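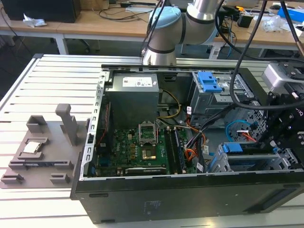 Ticket 577: CPU pick aborts, student PC assembly cell

Status: Open, waiting on parts
Opened by: Ningsih Majimbun (Rellville, capstone team 2)
Assigned to: Gwilym Foulkes, lab support
Priority: Normal

Problem

The CPU insertion routine stops before contact with the chip. The controller reports a force limit on the approach move and the arm returns to its home pose. First seen Thursday after the tray fixture was bolted down again. The memory routine runs without errors.

Setup

Tower on its side on the slotted table, side panel off. CPU in the recess of the gray printed tray to the left of the case. Socket empty, retention bracket open. Both memory modules in their slots. Sequence software is Natow, build 2934, with the Backlund force plugin.

Log

Majimbun, 9:40
Ran the pick 27 times at default speed. Aborted on 19 of them. Aborts come at the same height each time, a few millimeters above the chip. Changed nothing between runs.

Foulkes, 10:15
Was the tray origin taught again after it was bolted down? The old origin is still in the project file I have. Also send the force trace for one good run and one bad run.

Majimbun, 11:05
Origin not taught again. We assumed the dowel holes would bring it back to the same spot. Traces uploaded to the Kongate share. The bad run has a spike well before the chip.

Foulkes, 11:30
The spike is in the sideways axis. That suggests cable drag or a bad payload value – possibly both. Please do the following in order:

1. Stop the arm and lock out the cell.
2. Check the slack in the gripper cables at the pick pose and at the socket pose.
3. Teach the tray origin from the upright post.
4. Enter the payload again and zero the force sensor at home.
5. Repeat the pick at some 200 mm/min and save the trace.

Majimbun, 14:20
Steps 1 to 5 done. Origin was off by 1.3 mm in X. Payload had reverted to the value for the old gripper. At low speed, 10 runs, one abort. State of the cell attached.

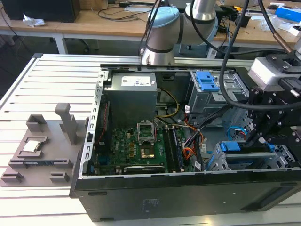 Case and parts tray, CPU in its recess, socket bracket raised.

Foulkes, 14:50
Better. The remaining abort still shows sideways force, smaller than before. I want the cables on a longer loop before you go back to default speed. Clips are on order. Do not raise the force limit to get around it – the socket pins will not survive a bad insertion.

Majimbun, 15:10
Understood. Limit unchanged. Insertion test on hold, pick tests continue at low speed until the clips arrive.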